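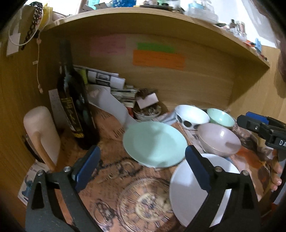 나무 칸 안 탁자에 놓인 그릇과 흰 접시.

홈 | 기관 소개 | 보도자료 | 사업 | 자료실 | 문의

보도자료
2021년 10월 10일

테누스 개발협력센터, 지속가능발전목표 지역 이행 점검 보고서 발간
드릭데일·베코라 두 지역 1205가구 조사, 지방정부 지표 36개 제안

테누스(Tannous) 개발협력센터는 드릭데일(Drikdale)과 베코라(Bekora)의 지속가능발전목표(SDGs) 이행 상황을 정리한 보고서 「지역에서 본 2030 의제」를 발간했다고 밝혔다. 보고서는 국가 단위 통계로는 확인하기 어려운 읍·면 수준의 식수, 보건, 초등교육, 여성 일자리 현황을 다룬다.

조사는 두 지역의 1205가구를 대상으로 진행됐다. 드릭데일에서 548가구, 나머지는 베코라에서 응답했다. 현장 조사는 8월에 마무리됐으며, 방문 면접이 어려운 산간 마을에서는 전화 면접을 병행했다. 전화 응답분은 본문 표에 별도로 표시했다.

보고서에 따르면 두 지역 모두 초등학교 등록은 안정적이나 중학교 진학 단계에서 격차가 벌어진다. 베코라에서는 통학 거리가, 드릭데일에서는 교통비와 교재비가 주된 이유로 꼽혔다. 식수의 경우 공동 급수시설은 두 지역에 모두 있으나 고장 이후 수리까지 걸리는 기간이 마을마다 크게 달랐다. 수리 담당 부서가 정해져 있지 않은 마을에서 대기 기간이 길었다.

연구책임자 룰 레이만스(Roel Leemans)는 "국가 보고서에서는 두 지역이 같은 행정구역 평균 안에 묶여 있어 차이가 드러나지 않는다"며 "예산을 편성하는 지방정부가 바로 쓸 수 있는 수준으로 자료를 나누는 데 중점을 두었다"고 말했다.

센터는 보고서에서 지방정부가 매년 점검할 수 있는 지표 36개를 제안했다. 지표는 기존 행정자료로 산출할 수 있는 것을 우선했고, 새로운 조사가 필요한 항목은 부록에 따로 묶었다. 지표별 산출식과 자료 출처, 갱신 주기도 함께 실었다.

지표 자료는 센터가 운영하는 공개 자료 시스템 킨덱스(Kindex)에 등록된다. 킨덱스에서는 마을별 수치를 표 형식으로 내려받을 수 있으며, 응답 가구를 식별할 수 있는 정보는 제외된다. 가구 수가 적은 마을은 인접 마을과 합산해 공개한다.

나즈와 자베르(Najwa Jaber) 자료관리팀장은 "이전 자료는 기관마다 마을 이름 표기가 달라 연도별 비교가 어려웠다"며 "이번에 표기를 통일하고 과거 자료도 같은 기준으로 고쳤다"고 설명했다.

센터는 보고서 발간에 이어 두 지역 지방정부 실무자 약 110명을 대상으로 지표 활용 교육을 실시한다. 교육은 지표 산출 실습과 예산서 연계 두 과정으로 나뉘며, 온라인으로 진행된다. 교육 일정과 신청 방법은 각 지방정부 기획 부서를 통해 안내할 예정이다.

지하드 부트로스(Jihad Boutros) 센터장은 "국제개발협력 사업이 끝난 뒤에도 지방정부가 스스로 점검을 이어 갈 수 있어야 한다"며 "다음 보고서는 지방정부가 직접 산출한 수치를 바탕으로 작성하겠다"고 밝혔다.

보고서 전문과 요약본은 센터 자료실에서 무료로 받을 수 있다. 인쇄본은 도서관과 교육기관에 한해 신청을 받아 발송한다. 본문의 표와 그림은 출처를 밝히면 비영리 목적으로 인용할 수 있다.

보고서 개요
제목: 지역에서 본 2030 의제
대상 지역: 드릭데일, 베코라
주요 분야: 식수, 보건, 초등교육, 여성 일자리
발간: 테누스 개발협력센터

언론 문의: 홍보팀 린 함단(Leen Hamdan)
자료 이용 문의: 자료관리팀

© 2021 테누스 개발협력센터 | 개인정보처리방침 | 문의 | 맨 위로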